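Why do things fall down?

When you let go of a ball, it goes to the floor. It never goes to the ceiling and it never waits in the air. You know this since you were a baby, but do you know the reason?

The reason is called gravity. Gravity is a pull. Every thing which is made of matter pulls on every other thing. Your pencil pulls on you, and you pull on your pencil! But these pulls are so small that you cannot feel them. The Earth is very, very big, so its pull is strong, and it pulls you towards its middle.
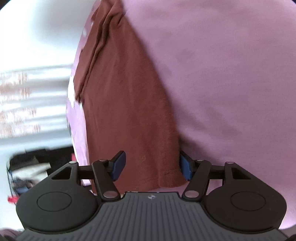 People in Australia do not fall off the Earth, even if they look upside down on your globe. For them, "down" is also towards the middle of the Earth. So every child in the world has the feet down and the head up.

The Moon has gravity too, but it is weaker - you would weigh six times less there. If a box weighs 3 kilos on your kitchen scales, the same scales on the Moon would show only half a kilo. The box did not lose anything. The Moon just pulls it less.

Try it at home

Take a coin and a rubber. Hold them at the same height and let them go at the same moment. Listen well. Do you hear one knock or two? Now try with a coin and a flat sheet of paper. The paper is slower, as the air pushes against it. Make the paper into a tight ball and try again.

New words
Matter - the stuff that all things are made of.
Gravity - the pull between things.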